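Kitchen swap room opens at the old Wodeck store in Bondville

Bondville has a kitchen swap room now, and I've already been twice. It's in the back of the old Wodeck hardware store at 705 Brukent Road, where the paint counter used to be, and it opened in February with shelves of pots, bowls, cups and baking pans that people in town no longer had room for. You bring in what you don't use and you take home what you will. No money, no points, no sign-up sheet.

I went the first time with a box of mismatched lids and a waffle iron I've been moving from apartment to apartment (I don't even like waffles that much). I came out with a loaf pan, a good heavy grater and a gravy boat shaped like a duck. I have no regrets about the duck!

The room is bigger than I expected, 400 square feet according to the lease notice taped inside the door, and it's laid out the way you'd want your own kitchen to be if you had that much wall. Baking things are on the left, pots and skillets along the back, and anything plastic goes by the window. Colanders and strainers get a whole shelf to themselves. Apparently everybody in Bondville owns one too many, mine included.

There's also a long table for the pantry side of things, which I hadn't heard about until I walked in. Unopened dry goods, jars and bottles can be left there, and they go out the same way as the pans. When I stopped by, it was mostly beans and a whole lot of mustard. The rule is that it has to be sealed and in date, and nothing that needs a fridge, at least until they get one. The folks at Ngcobo Appliance on the next block have promised a used one this spring, and I'll believe it when it's plugged in.

Doors open at 2 p.m. and close at 6, and parking is easiest around back by the loading dock. Knives are the one thing they won't take at the counter – you have to wrap them and hand them to whoever is working that day. Electric stuff is fine as long as the cord is in one piece. Chipped plates, they'd like you to keep.

What I liked most was how long people stayed. Two women I'd never met spent a good ten minutes talking me through what a ricer is for, and then one of them took the ricer. A man was testing saucepan lids against a pan he'd brought from home, very patiently, and the fourth one fit. He held it up like a trophy.

The lease runs through the end of the year. After that it depends on whether the building gets its new roof, and the owners haven't said.

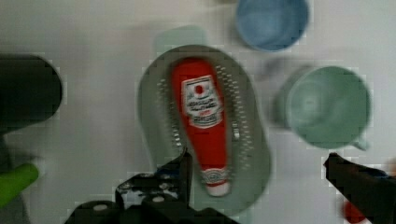 3 min read

Ketchup in the colander, light blue cup close by – my own sorting for the next trip isn't finished. The colander is going for sure. I'm still deciding on the cup, and the ketchup stays with me.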